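The Man Who Kept the Losing Locker Room
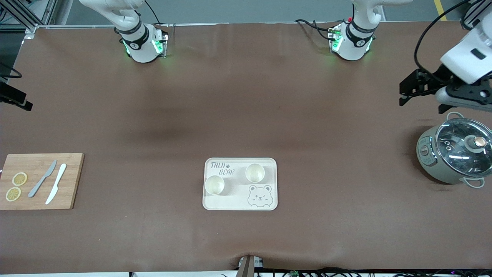

SPORTS & PICTURES

27 Jul 2020

Every boxing photographer has a picture of the winner. Arms up, gloves off, somebody's cousin climbing through the ropes. Ayten Canpolat has plenty of those too, in a box under her stairs in Caldeira, and she will show them to you if you insist. What she would prefer you to look at is the other box.

For most of her working life Canpolat covered club fights at the Erker, a hall that held 844 people when the fire marshal was in the building and rather more when he wasn't. She was paid by the print, so the sensible thing was to shoot the knockout, run to the darkroom and be on the late bus. Instead she got into the habit of following the loser down the back stairs.

"They were better company," she told me in June, over the phone, while apparently frying something. "The winner has 80 people telling him he's wonderful. The loser has a bucket."

The result is 2,000 negatives of men sitting on benches. Some are crying. More of them are eating. There is a welterweight asleep with one boot on, and a heavyweight, his left eye swollen shut, reading the back of a cereal packet with what looks like real interest. One cornerman turns up again and again over the years, always holding the same green towel, getting slowly balder. Canpolat never learned his name. He called her "Flash" and she called him "Towel," and this seems to have satisfied them both.

The papers didn't want any of it. Her editor at the Hirel wire desk bought exactly two of the locker room pictures, and ran one of them upside down. (It was a picture of feet, in fairness.) She kept shooting them anyway and kept the negatives in sleeves marked with the date, the bout and the result, so every sleeve says "lost," in pencil, in very neat capitals.

Now the small press at Aretport is bringing out a book of them, called Lost On Points. I've seen the proofs. The printing is good, the paper is heavy, and the introduction by a professor uses the word "liminal" on the first page, but you can skip that and go straight to the benches.

What struck me was how little she did. There are no clever angles and hardly any close-ups. She stood by the door with one lens and waited, and the fighters mostly forgot about her, or were too tired to object. She asked each man before she sent a print anywhere. A few said no, and those pictures are not in the book - she wouldn't tell me who they were, either, although I tried it three different ways.

Several of the men have been in touch since word got around. One wanted to know if he could have a copy for his daughter, who has never believed he boxed at all. Another wrote to complain that he had been listed as losing a fight he remembers winning. Canpolat went and checked the sleeve.

"Lost," she said. "But I sent him a nice one of him standing up."

Lost On Points is due from the Aretport press in the fall. Readers who fought at the Erker, or who own a green towel, are asked to write in care of this newsletter.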